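Print this page
E-mail this page

Progress Report to the Grosby Fund
Community Meals and Kitchen Training, Brargate
Prepared by Maribeth Malabanan, project coordinator

This report covers the period from January until the end of the second term of our grant. I have tried to keep the same order as in the first report, so that it will be easy to compare the two.

1. Meals served

In this period we served 1,550 meals from the Brargate kitchen. The number in the first period was lower, because we opened only one evening per week and the gas was not connected until the third week. Now we open on Tuesday also, from 5:30 p.m. The Tuesday evening is already the busier one. Most of the guests are older people who live alone, but we see more families with small children than we expected when we wrote the proposal.

The menu is still planned by Imelda Pascual. She keeps to rice, one stew, one vegetable and fruit. We tried soup as a first course for a short time and stopped it — the serving took too long and the people at the last table received their main dish cold.

2. Tableware

In the proposal we asked for money to replace the paper plates with real dishes. This is partly done. We spent $538 of the equipment line on bowls, mugs and trays, and the balance remains for plates. The guests have told us many times that they prefer to eat from a real bowl. We did not buy matching sets, as single pieces were cheaper and are easier to replace.

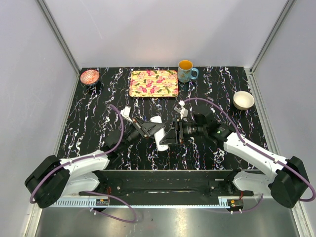 Two bowls, a flowered tray and a light blue mug.

Breakage is less than I feared. Arnel Lumanlan built a drying rack along the wall beside the sink, and after this the dishes were not stacked wet anymore. Washing is the slow part of the evening. We have one double sink and the water heater is small, so the second half of the dishes must wait until the water is hot again.

3. Training

The kitchen course has finished its first group. We had 20 places and all of them were taken. The lessons on food safety were given by Kenneth Sebastian, who works at Dizon Catering and gave us his free afternoons.
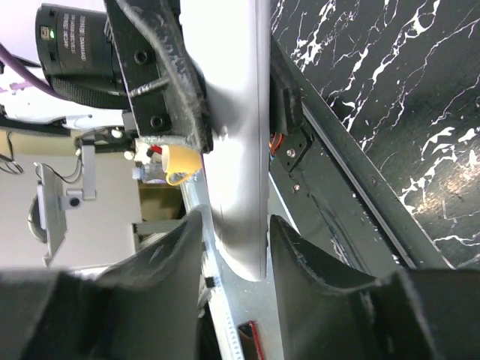
The most difficult point was the attendance in the middle weeks, when several learners changed their working hours. Kenneth repeated two of the lessons in the evening for them, and I think we should plan for this from the beginning next time. The written test was also too long. We have made it shorter and put the questions in more simple words.

4. Budget

The spending on food is close to the plan. Cooking oil and eggs cost more than we wrote, and rice cost less. Transport is over the line by $265, as the Wuleo van needed a new battery and we had to rent another vehicle for the market trips. I ask for your permission to cover this amount from the printing line, where we have spent almost nothing.

5. Questions from your last letter

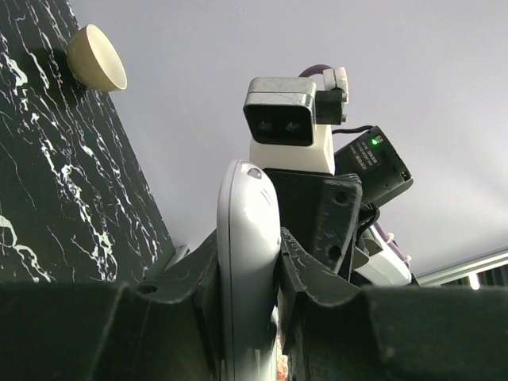 Will the kitchen charge for meals after the grant ends?
We plan to keep the meals free and to ask for a small gift from those who can give it. Kenneth Malabanan is preparing a proposal to rent the kitchen in the mornings, and this income would pay for gas and water. I will send you his figures with the next report.

6. Next period

The second group of learners will start when the new timetable is agreed. We will buy the plates, and we will ask for prices for a larger water heater. If the cost is higher than the rest of the equipment line, I will write to you before we order anything.

Last updated: January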